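Moynihan 목재 표면 어휘 데이터 카드

개요
Moynihan은 목재 표면의 결, 색조, 흠을 적은 한국어 서술문 모음이다. 가구 중고 거래 글의 검색어 정규화에 쓴다. 담당은 Na-rae Kwon, 검수는 Sang-wook Jin.

구성
terms.tsv: 표제어와 이형태. 표제어는 최대 200개.
notes.tsv: 서술문. 한 행에 한 문장, UTF-8, 탭 구분.
필드는 9개이며 마지막 두 개(지역, 비고)는 비어 있을 수 있다.

표기 원칙
'나뭇결', '나무결'은 '나뭇결'로 통일한다. 수종은 판매자가 밝힌 경우에만 적고 색으로 추정하지 않는다. 결의 방향은 세로, 가로, 사선으로 구분하고 휘어진 결에는 '곡' 표지를 덧붙인다.

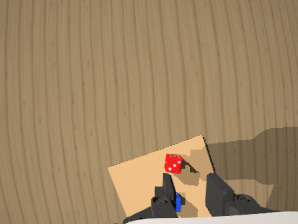
Bok-nam Hyun은 '곡' 표지가 옹이 둘레의 결과 상판 전체가 완만하게 휜 결을 구별하지 못한다며 표지를 둘로 나누자고 했다. 다음 판에서 '곡-국소'와 '곡-전체'로 분리할 예정이며, 기존 행은 재검수 전까지 그대로 둔다.

알려진 한계
Jedcombe 지역 글의 비중이 높다. '빈티지', '앤틱'은 판매자마다 뜻이 달라 정규화하지 않았다. 무늬목과 원목의 구분은 서술문만으로 확인할 수 없다.
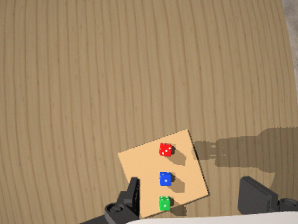 그림 2. 짙은 세로 결이 오른쪽에서 기울며 휘는 목재 상판

변경 이력
10월 29일 수요일: 중복 행 제거, 이형태 목록 정렬.
1월: 최초 공개.

문의
저장소 이슈란에 행 번호와 함께 남긴다.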